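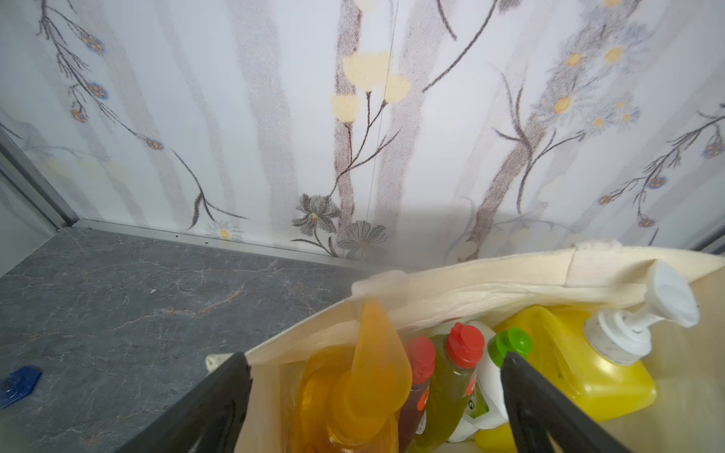 Packing the bag: a chat with Manee Rojanasak about the Umer kit

Manee Rojanasak had the kettle on before I'd found a place for my coat, and we were well into the biscuits before either of us mentioned robots. She has spent the past three months putting the Umer through its paces. It's a two-fingered gripper kit from a small firm called Lultusix, and she has strong feelings about it, most of them fond.

"I didn't want to try it on wooden blocks," she told me. "Everybody does blocks. I wanted cleaning bottles in a canvas tote, the sort of thing you'd lug home from the shops, because a tote slumps and folds and never sits the same way twice — and if a gripper can cope with that, well, I'm interested!"

Her favourite trouble-maker is the big yellow jug with the pump on top. "You'd think the size would make it easy, wouldn't you? But that nozzle pokes out to the side, and the handle of the bag is always flopping about nearby." The slim bottle with the red flip-top is much kinder, she says, so long as its neighbours leave a bit of room for the fingers.

She ran 235 picks for her review and kept notes on every one of them in a school exercise book. The wrist camera pleased her most. Its colour is good, and she had it set up in some 15 minutes, which included a phone call from her sister. The manual pleased her least. "Page 2 sends you to page 3, and page 3 sends you back again. I rang Genivaldo Cavalcanti at Lultusix and he was lovely about it, he talked me through the whole thing."

Would she buy one with her own money? She took her time over that, and topped up my tea. For a workshop or a college, yes, she said, and gladly. For a household she'd wait for the softer finger pads, which Genivaldo has told her should be ready in July.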